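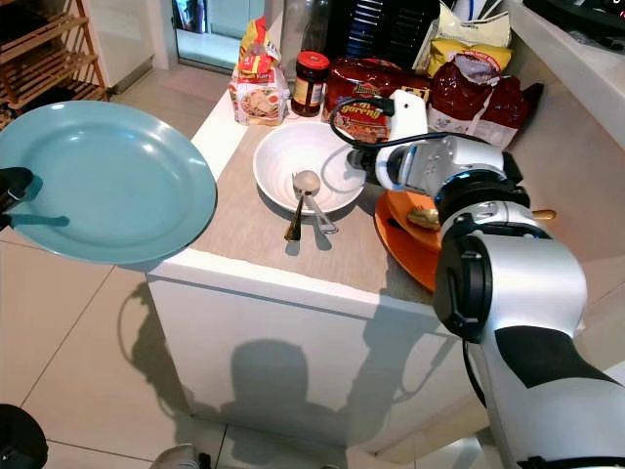

3.2 Gathering the kitchen examples

We collected the Ostow kitchen set over 3 weeks in January, in a furnished flat with its own crockery and a normal amount of shopping left out on the counter. An operator drives both arms, and every recording stores the head view, the joint angles and the gripper openings. By the end we had nearly 2000 recordings, all of which are used in Section 4.

Figure 2. Head view during a two-arm recording. The left gripper holds a light blue plate by its rim, clear of the counter, while the right gripper points down towards the back. Cutlery rests in the white bowl and across the orange plates, with packaged food behind.

Early on we asked operators to follow a fixed script: pick up, move, put down, go home. The recordings were tidy and the policy trained on them was brittle. Magnus Cairns then suggested giving operators only the goal (for instance, "clear a space for the bowl") and letting them choose the order themselves. We were delighted by the difference. People began to use the second arm in ways we had never thought to write down, parking it over the back of the counter or bringing it in early to steady a stack, and the policy picked up several of these habits.

Plates deserve a word of their own. A plate held by the rim, as in Figure 2, can hide a large part of the counter from the head camera, and the learner has to remember what was there a moment ago. We kept every such stretch in the set. Cropping them out would have made training easier, but they are exactly the moments we want Waltotance to cope with - and it is a real pleasure to watch it begin to do so.

Cast shadows were left alone too. With daylight coming in, the outline of the robot can fall across the cabinet fronts, and it moves whenever the arms do. We recorded in the morning and again in the late afternoon so that the learner would meet these outlines at different lengths and angles.

Each recording was labelled afterwards with a short sentence by someone other than the operator. We set aside 200 recordings for testing, chosen so that none of their counter layouts appear in training. A further 300 come from a second kitchen, Flasville, and are used only in the transfer study, where we compare against the Sibiya baseline.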